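엘티어(Eltier), 침구 커버 대여 서비스 '미소라(Misora)' 한국 숙박업소에 12월부터 제공

소규모 숙박업소를 위한 섬유 관리 회사 엘티어는 침구 커버 대여 서비스 미소라를 12월부터 한국에서 시작한다고 밝혔습니다. 미소라는 객실이 적은 게스트하우스, 민박, 한옥 숙소를 대상으로 하며, 커버의 공급과 세탁, 수선, 교체를 하나의 계약으로 제공합니다.

지금까지 침구 대여 서비스는 큰 호텔을 기준으로 만들어진 것이 많았습니다. 최소 주문 수량이 많고, 색은 대부분 흰색이며, 배송 날짜를 바꾸기가 어려웠습니다. 엘티어는 서비스를 준비하면서 작은 숙박업소 113곳의 운영자에게 설문을 받았습니다. 운영자들이 가장 많이 말한 어려움은 세탁 시간이었고, 그 다음은 보관 장소였습니다. 객실이 몇 개밖에 없는 숙소에서는 세탁실을 따로 두기 어렵고, 비가 오는 계절에는 커버를 말릴 곳도 부족하다는 의견이 있었습니다.

미소라의 최소 계약 수량은 커버 10장입니다. 계약 기간은 6개월부터이며, 기간이 끝난 뒤에는 한 달 단위로 연장할 수 있습니다. 성수기에는 수량을 늘리고 비수기에는 줄일 수 있습니다. 수량 변경은 배송일 이틀 전 오후 3시까지 온라인 페이지에서 신청하면 됩니다. 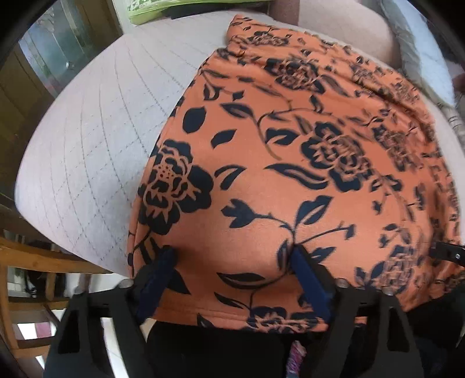
미소라의 첫 번째 컬렉션은 에스피노자(Espinoza)라는 이름으로 나옵니다. 무늬가 있는 원단과 무늬가 없는 원단을 함께 구성하여, 운영자가 방마다 다른 분위기를 만들 수 있도록 하였습니다. 객실의 벽과 가구가 단순한 숙소에서는 커버 하나만 바꾸어도 인상이 많이 달라집니다. 주황색 바탕에 검은 꽃과 잎, 가늘게 말린 줄기를 넣은 천은 흰색 누비 위에 펼치면 색의 차이가 분명하게 보입니다. 이런 진한 색이 부담스러운 운영자는 연한 회색이나 베이지색의 무지 커버를 선택할 수 있고, 한 계약 안에서 두 종류를 섞는 것도 가능합니다.

에스피노자 컬렉션의 커버는 모두 면 원단으로 만들며, 싱글, 슈퍼싱글, 퀸의 세 가지 크기가 있습니다. 온돌방에서 사용하는 요를 위한 커버도 별도로 주문할 수 있습니다. 이 경우에는 요의 가로와 세로, 두께를 재어서 신청서에 적어야 합니다. 치수를 확인한 후 첫 배송까지는 2주가 걸립니다. 베개 커버는 같은 원단으로 제공되고, 추가 수량은 장 단위로 주문할 수 있습니다.

세탁과 수선은 엘티어의 협력사인 캔들로(Kandlow)가 담당합니다. 캔들로는 회수된 커버를 색에 따라 나누어 세탁하고, 건조 후에 얼룩과 봉제 상태를 한 장씩 검사합니다. 작은 뜯어짐은 수선하여 다시 사용하며, 지워지지 않는 얼룩이 있는 커버는 대여에서 제외합니다. 일반적인 사용으로 생긴 마모에 대해서는 숙박업소에 비용을 청구하지 않습니다. 분실한 커버와 불에 탄 커버는 계약서에 있는 금액에 따라 정산합니다.

대여에서 제외된 커버 중에서 상태가 좋은 부분은 잘라서 세탁물 주머니로 만듭니다. 이 주머니는 계약 숙소에 무료로 보내드리며, 회수할 커버를 담을 때 사용합니다. 엘티어는 이 방법으로 일회용 비닐 포장의 사용을 줄이고자 합니다. 다만 비나 눈이 오는 날에는 깨끗한 커버를 보호하기 위하여 배송 상자 안에 방수 덮개를 사용합니다.

배송과 회수는 같은 방문에서 이루어집니다. 기본은 주 1회이고, 객실 이용이 많은 숙소는 주 2회를 선택할 수 있습니다. 운영자가 자리에 없는 시간에도 교환할 수 있도록, 미리 정한 장소에 상자를 두는 방식을 지원합니다. 서비스 지역은 처음에는 서울과 경기 지역이며, 강원과 전북 지역은 준비가 끝나는 대로 안내할 예정입니다.

엘티어는 서비스 시작을 기념하여 먼저 신청하는 숙박업소 200곳에 첫 달의 배송비를 받지 않습니다. 신청하기 전에 원단을 직접 만져 보고 싶은 운영자에게는 견본 묶음을 보내드립니다. 견본에는 에스피노자 컬렉션의 모든 원단이 손수건 크기로 들어 있고, 세탁 방법과 크기표가 함께 있습니다. 견본은 반납하지 않아도 됩니다.

엘티어에 대하여
엘티어는 숙박업소와 작은 의원, 공유 주택에서 사용하는 섬유 제품의 대여와 관리를 하는 회사입니다. 수건 대여로 사업을 시작하였고, 현재는 침구와 식탁보, 작업용 앞치마까지 다루고 있습니다.

문의
미소라 서비스의 계약과 견본 신청은 엘티어 홈페이지의 미소라 페이지에서 받습니다. 언론 문의는 엘티어 홍보팀으로 연락해 주시기 바랍니다. 상담 시간은 평일 오전 10시부터 오후 6시까지입니다.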